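Matte brown worktop, low-sheen topcoat: recoat or strip?

5 replies | 1,281 views

millrace_ed
I have a run of brown worktops in a shared craft room, finished with Stimwood matte waterborne. The finish is thinning where people sit and it has gone shiny in patches. No grain showing, it's an opaque color coat with two clear coats over it. The plan was to scuff with a gray pad and put on one more clear coat. The Medrano data sheet (they supply the clear) says "abrade to uniform dullness," which doesn't help much on something that started dull. What grit are people using between coats on matte?

Rocío Quezada
320 by hand, light pressure, then vacuum and wipe with a damp cloth. A gray pad is fine for gloss but on matte it burnishes the high spots and you won't see that until the new coat dries. The shiny patches are already burnished. More clear over them will even out the sheen if the film is thick enough, otherwise they telegraph through.

Check for wax or silicone first. A few drops of water on the patch and a few on a clean area. If they bead differently, clean with detergent, rinse and test again.

tallow_and_pitch
Disagree on 320. It's too fine for an aged waterborne film, there isn't enough tooth. I use 220 and get no visible scratches under matte. I've had adhesion failures at 320, peeling in strips when tape came off.

Also disagree with recoating in general. If the color coat is worn through anywhere, clear over it leaves a dark spot. Look at the front edges before you buy anything.

Rocío Quezada
Your adhesion failures sound like contamination. 320 is within what most makers call for on recoats. I agree about the front edges.

millrace_ed
Checked on Wednesday. The color is intact, edges included. Water test was the same everywhere except one patch near the sink.
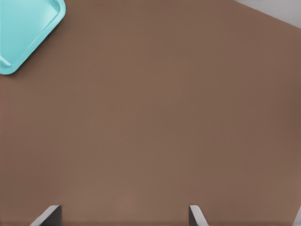
Matte brown top, no grain showing. Turquoise tray at upper left.

The tone drifts a bit across it, so I'm not sure a spot repair would blend. I'd sooner do whole tops, edge to edge.

Bernadette Strickland
Whole tops is right. You can't feather matte. The flatting agent settles differently at the lap and you get a halo, worse on dark colors than light ones.

Stir the can, don't shake it, and stir again every time you refill the tray. Most uneven matte jobs I get called to are a can that wasn't stirred to the bottom. The first top gets satin and the last one gets chalk. If you have more than one can, box them together in a bucket.

On the grit argument, I use 240 and have no strong feelings. Wear a mask for either. I keep a Uvex one in the van, any decent P2 will do.

tallow_and_pitch
Boxing the cans, yes. I'd still do a tape test on one top before committing to the lot. Crosshatch with a blade, press the tape down, pull. Give it a full week's cure first. A day tells you nothing.

1,238 people found this thread useful | Share (2)

Contact us | Copyright Lallow Finishing Forum | Back to top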